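Nadbridge 卓上清掃データセット(双腕・食品片)README

最終更新:2025年4月

概要

Nadbridge は、双腕ロボットによる卓上清掃の遠隔操作デモンストレーションを集めたデータセットです。対象タスクは、マット上に散らばった食品片をちりとりに集め、黒い袋をかけた容器に捨てるまでの一連の動作です。模倣学習の方策 Skider の学習と評価のために作成しました。

収録内容

学習用は100エピソード、評価用は30エピソードです。評価用の初期配置は学習用と重ならないように選んであります。各エピソードには次のデータが含まれます。

固定カメラの映像
左右の腕の関節角と手先姿勢
左右のグリッパの開閉指令値
操作者が付けた区間ラベル

映像は関節データに時刻を合わせて再サンプリング済みです。生の時刻も別の列に残してあるので、同期をやり直す場合はそちらを使ってください。

作業環境

白い天板の上に茶色のマットを敷き、奥側に2本の腕を置いています。左右の呼び方はロボット基準です。カメラは腕と向かい合う側にあるため、映像では右腕が左に、左腕が右に映ります。読み込み時に左右を入れ替える処理は行っていません。反転によるデータ拡張を使う場合は、関節データの列も同時に入れ替える必要があります。

下の時点では、右腕がちりとりの柄をつかんで容器の口の上に保持し、左グリッパは何も持っていません。ちりとりに食品片が載っていても、マット上にはまだ残りがあり、ブラシも置かれたままです。区間ラベルはこうした状態でも付与されるので、「容器の上にちりとりがある」ことだけを完了条件にしないでください。

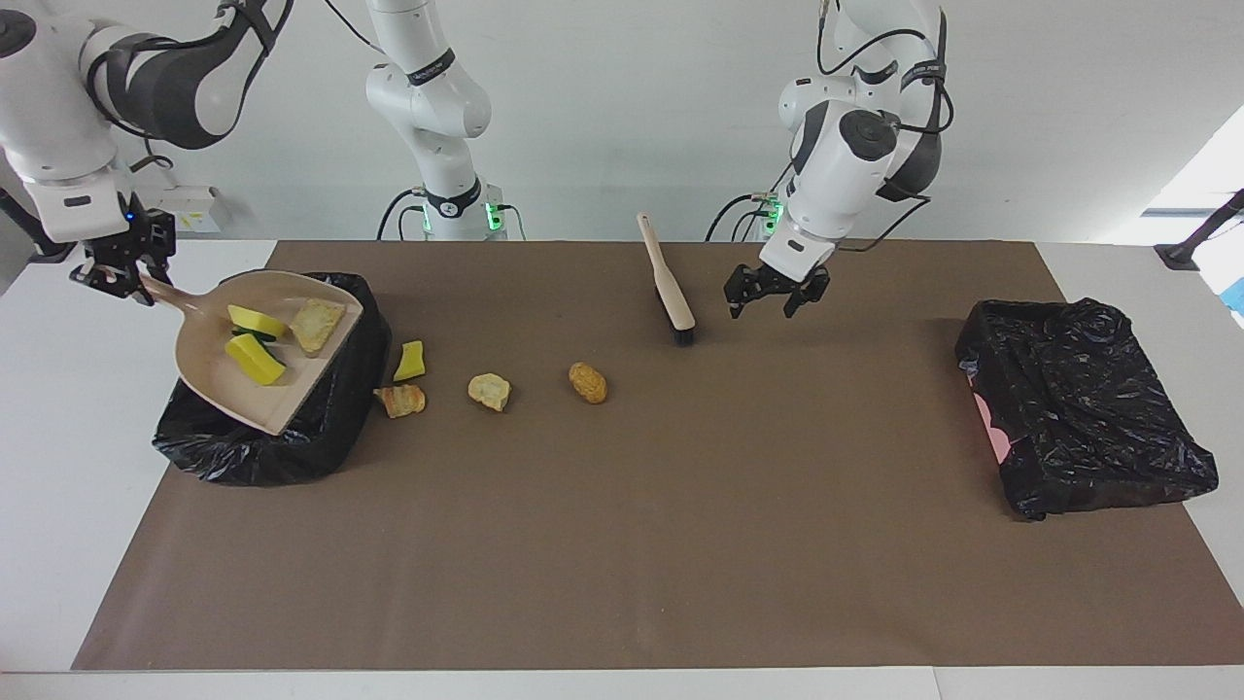

区間ラベル

ラベルは3種類です。

collect:食品片をちりとりに移す区間
carry:ちりとりを容器の上まで運び、保持する区間
dump:ちりとりを傾け始めてから水平に戻すまでの区間

境界は操作者が収録直後に付け、Haf Voyle が全件を見直しました。carry と dump の境界は手先のピッチ角から自動で求めた候補を手で直しています。どのラベルにも当てはまらない時刻は空欄です。

学習方法

Skider は画像と関節角を入力とし、両腕の行動列をまとめて出力します。比較対象の Bellis は同じ画像エンコーダを使い、左右の腕に別々の出力ヘッドを持ちます。学習データ、学習率、更新回数は両者でそろえました。区間ラベルは損失の重み付けにだけ使い、推論時には与えません。

評価結果

評価用の初期配置で各1回ずつ試行し、マット上の食品片がすべて容器に入った場合を成功としました。

Skider:30回中21回成功
Bellis:30回中14回成功

Skider の失敗9回のうち6回は、マットに食品片が残ったまま動作を終えたものです。残る3回では、傾ける途中で食品片が容器の外に落ちました。Bellis では、ブラシとちりとりの位置が合わず、食品片を押し出してしまう失敗が目立ちました。試行数が少ないため、細かな差の比較には向きません。

既知の問題

ちりとりを容器の上に保持している間、固定カメラからは容器の口がほとんど見えません。袋の中身を映像だけで判定するのは困難です。

黒い袋はしわが多く、光の反射が強く出ます。January 版の前処理ではこの反射を食品片と誤検出することがあったため、現行版では色による自動マスクを外しました。

食品片の大きさ、形、色は一定ではありません。個別の種類ラベルは付けておらず、重量も測っていません。液体や粉末は対象外です。

ファイル構成

episodes/train 学習用
episodes/eval 評価用
labels 区間ラベル(CSV)
calib カメラの内部・外部パラメータ
tools 読み込みと可視化のスクリプト

展開後の容量は670 GBです。可視化だけを試す場合は、tools の中の取得スクリプトで1エピソードずつ落とせます。

利用条件

研究目的に限り利用できます。再配布する場合はこの README を同梱してください。ラベルの誤りを見つけたときは、エピソード番号と時刻を添えて Haf Voyle まで連絡してください。修正は次の版に反映し、変更履歴に記載します。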